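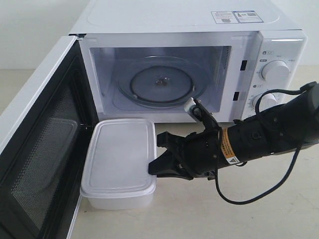 Microwave task, gripper on the lunch box, door open.

January, notebook of the student robot project, afternoon entry

We continue with the microwave task for the Rastcombe challenge. The task is the same as before: take the box from the counter, put it on the glass plate, let go, come out without touching the walls. Closing the door is a separate step and we do not train it yet. Tamsin Benavides did the teleoperation today and I wrote the log.

Total is now 61 demonstrations in the folder. From these I marked 4 as bad. In two of them the box was put down half on the edge of the plate, in one the recording started too late, and in one Tamsin stopped herself because the arm came too close to the door. I did not delete them, they are in the subfolder "rejected" with a text file. Please do not mix them back in.

Grasp. We hold the box on the right edge, with the fingers over the lid and the side. Before the winter break we tried to take it from the middle of the long side and it was rotating in the fingers during the lift. With the edge grasp it rotates less, but the left side of the box hangs down a little and it can touch the lower lip of the cavity. Tamsin compensates with the wrist, she tilts it before she goes in. I am not sure the policy will learn this from so few examples. Maybe we should lift five centimeters higher and forget the tilt.

Light. The lamp in the cavity is on when the door is open. In the wrist camera the glass plate makes a reflection and the exposure jumps when the gripper enters. I fixed the exposure by hand and wrote the value on the Lernine sheet. The old demonstrations from the first session have automatic exposure, so they look different. To discuss if we keep them.

Cable. It hangs in a loop under the arm and goes away over the counter. When the arm moves far to the left the loop becomes short. We should tie it in another place, closer to the elbow, before somebody pulls out the connector. I looked for the Velcro strips in the Janssen drawer and found only the empty bag.

First test of the policy (trained in the night, without today's data): 20 trials, box always empty, lid closed. The box arrived on the plate in 5 trials. Most of the others failed already at the grasp, the fingers closed too high and slipped from the lid. This is less than I hoped, but the approach to the box looks smooth and I think the height error is always in the same direction. Possibly it is the calibration after we moved the base. I will measure it again tomorrow morning before anything else.

Question from Stiletti's group, they want to know if we turn the dials also. For now no. The lower dial is difficult to reach with this gripper and the rules give points for placing the box first.

To do:
- check base calibration
- move the cable, buy Velcro
- new training with the rejected ones out - start before 18:00, the other team needs the computer at night
- put tape marks on the counter for the start position of the box
- ask Tamsin if she can come one hour earlier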